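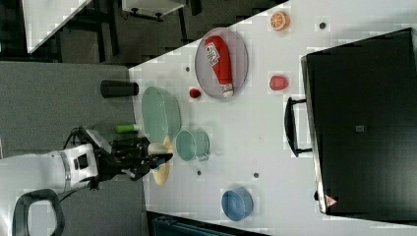
Briltach: frequently asked questions

Last updated 2024-07-30

What is Briltach?

Briltach is a cooking and café management game for PC. You take over a run-down café in the harbour town of Mallport, cook the orders yourself in the early stages, and later hire staff and open a second site across the river in Malbridge. It is developed and published by Lavoie.

Which systems does it run on?

Windows 10 and Windows 11, both 64-bit. There is no Mac or Linux version. Some players have had it running on Linux through compatibility software, but we don't test it and can't help if an update stops it working.

Is there a console version?

No. The kitchen controls were designed for a mouse, and we would have to rework most of the menus first. If this changes we will put it on the news page.

Can I use a controller?

Partly. Walking around town, serving tables and all of the conversations work with a controller. Chopping, plating and the supplier screens need a mouse. You can switch between the two at any time without going into the options.

Does the game need an internet connection?

Only to download it and to get updates. The weekly recipe challenge also needs a connection, as the scores are kept online. Everything else can be played offline.

Can I play with other people?

There is a shared kitchen mode for two players on the same computer. One of you will need the controller and will be on serving duty, for the reason given above. There is no online multiplayer.

How do I save?

The game saves when you close the café for the night and again when you wake up the next morning. You can't save in the middle of service. If you quit while customers are in, you go back to that morning with your stock and money as they were.

There are 8 save slots. Deleting a slot is permanent, so copy the file first if you think you may want it again.

Where are my save files?

In your Documents folder, under Lavoie and then Briltach. Each slot has its own file plus a backup ending in .old. If a save won't load, close the game, move the main file somewhere else, and remove the .old ending from the backup. You will lose one day at most.

Will my old saves work after the latest update?

Saves from the full release onwards will load normally. Saves from the early test version will not. The town map was redrawn between the two, and the old files point to buildings that no longer exist.

I'm stuck at the start and have no money. What can I do?

The café opens with 1,000 coins, and most people who run out have bought the large oven straight away. Leave it for now. Soup, toast and fruit plates can all be made with the equipment you start with, and they sell well in the morning. If you drop below 100 coins, the bank on Harbour Street will offer you a small loan. You can only take it once per save.

Why does my food keep spoiling?

Fresh ingredients last three days on a shelf and six in a fridge. Fish lasts one day wherever you put it. Sauces in bottles don't spoil until they are opened, and opened bottles last ten days. Check the storage screen too – a fridge that is overfilled works at half strength, and the only warning is a small yellow mark beside its name.

How do I open the Malbridge café?

You need a town reputation of 100 and at least two trained members of staff. Once you have both, a letter arrives the next morning. If it doesn't, look in the post box outside the café. It won't be delivered on festival days or while it is snowing.

A customer's order can't be completed. Is this a bug?

Probably not. Regulars sometimes ask for dishes you haven't learned yet, and you can turn these down without losing reputation. There is one known fault where the allotment owner asks for plum tart before the recipe is in the game world. It will be fixed in the next patch.

The game is slow on my computer

Turn off steam effects and set the crowd level to low. These make the most difference by some way. Changing the resolution helps less than you might expect. On laptops with two graphics chips, check that Windows hasn't picked the weaker one.

The text is too small

Go to Options, then Display, then Text Size. There are four sizes. The largest doesn't fit properly on the recipe cards yet – you can scroll them with the mouse wheel.

Is it suitable for children?

There is no violence or bad language. A few of the evening customers order wine, and the game involves a fair amount of reading. There are no adverts and nothing to buy inside the game.

Will there be more content?

A free update with autumn recipes and a market stall is planned for October. It will be added automatically and won't require a new save.

Can I stream the game or post videos of it?

Yes, and you may earn money from them. You don't need to ask us. The songs on the café radio are ours, so they shouldn't cause a claim against your video. If they do, send us the link.

How do I report a problem?

Use the Report button on the main menu. It attaches your latest log file, so please do this before restarting the game. Tell us what day you were on and what you were cooking.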